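In defense of the big dumb zipper bag

Writing this between loads so forgive the mess. I want to say something about zipper bags, the big clear ones, and why I think the people who have decided they're a moral failing have got it a bit wrong.

I know the arguments. I've made them! For two years I was a beeswax wrap person. I had the cotton sacks with the drawstrings, I had the silicone pouches, I had a drawer that stood open because nothing in it would fold. Then June came and my sister-in-law sent over a crate of mangoes and I had nowhere to put them. Crate on the floor. Ants by Thursday. You can guess the rest.

So. Bags.

What a clear bag does, and what the cotton sack doesn't do, is show you the fruit. That's the whole case really. I could stop there. A mango in a drawstring sack is a mango you've forgotten. You find it later with your thumb. A mango in a clear bag is looking at you every time you go for the milk, and you eat it, or you feel bad and then you eat it. I have thrown out far less fruit since I went back. No study, just my own trash can, which I take out myself.

Second thing, nobody's bag should be full. People stuff them. They buy the giant size and put the whole crate's worth in and then the ones at the bottom get leaned on all week and go brown at the shoulder. A few to a bag. Leave slack at the top so the zipper closes flat and you aren't fighting it. If you're pressing the fruit down to get the seal across, you've got the wrong bag or too much fruit.

Third, opening the thing. The reason folks hate these bags is that they try to load them one handed while they're lying flat. The sides cling. You push a mango at it and the mouth just shuts. Take hold of one strip at the zipper, only the one, and lift. The other side drops away and there's your opening. My mother did it this way with bread bags and a clothespin and I thought she was being fussy. She was being quick.

And wipe the table first. I say this as someone who mostly doesnt. Crumbs get on the outside of the bag, then they get in the zipper track, and then you've got a bag that closes everywhere except one spot and you're running your thumb back and forth over it like an idiot at eleven at night.

Now the cost, because somebody will bring it up. I bought a box of 100 of the big ones, the Rendeck kind with the colored zip, and I'm nowhere near the end of it. Because I wash them. That's the part the anti-bag crowd leaves out, they count every bag as one use and then into the ocean. Mine go in the sink with warm water, inside out, hung over a wooden spoon in a jar. One bag has done eight rounds of fruit and the seal's still good. Not raw meat, obviously. Fruit, bread, the odd sock on a trip.

Compare that to the Plitari pouch I was given, which is lovely, it's a lovely object, cost $29, and holds two mangoes if they're small and you have a good attitude. And it's frosted! Why would you frost it. You've made an expensive sack.

I'll give the other side this much. If you buy a bag, use it for one sandwich and bin it, then yes, the sack people are right about you. And a mango that isn't ripe yet doesn't want sealing up at all. Leave it on the counter in a bowl until it gives a little when you press near the stem. Then bag, then fridge. I got this backwards for a whole summer, hard green rocks in sealed bags, wondering why they tasted of nothing. Some of that was me blaming the mango.

Also label nothing. I see people with the marker, writing MANGO on a clear bag of mangoes. Put the day on it if you must. I don't even do that, I go by the smell when the zip comes open.

What I'm really arguing for I think is tools you can see into. Glass jars, wire baskets, a fridge drawer with a clear front. The pretty opaque stuff is for kitchens where someone else does the cooking. I want to stand at the door with it open, letting all the cold out, and know in one look what's got to be eaten tonight. The bag does that for pennies and then folds up to nothing behind the foil.

One strip up, mangoes in, zip along the top. 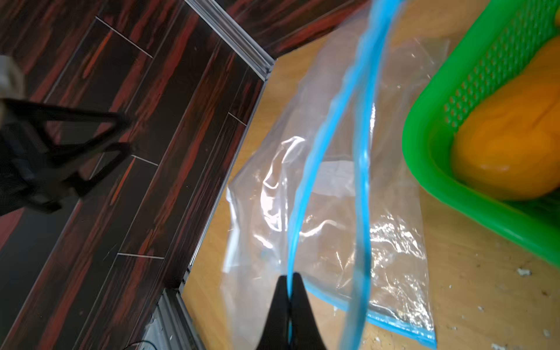
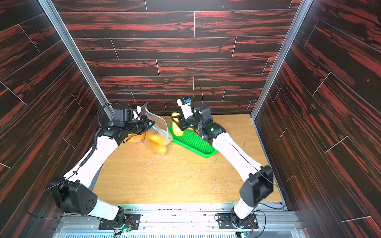
Malachy Ó Conaill wrote in to say I'm too soft on the zipper and too hard on the sack. Cotton breathes, he says, and a sealed bag with ripe fruit in it sweats by the second day, so he leaves a corner unzipped the width of a finger and tucks a folded paper towel in the bottom, changed every morning. He also thinks four mangoes is one too many unless they're the little ones. I've started doing the paper towel. Leaving the corner open I'm less sure of, my fridge has an onion in it most weeks and I can taste it in everything, but I'll try it on the next batch and if the mangoes come out oniony I'll be writing back to him.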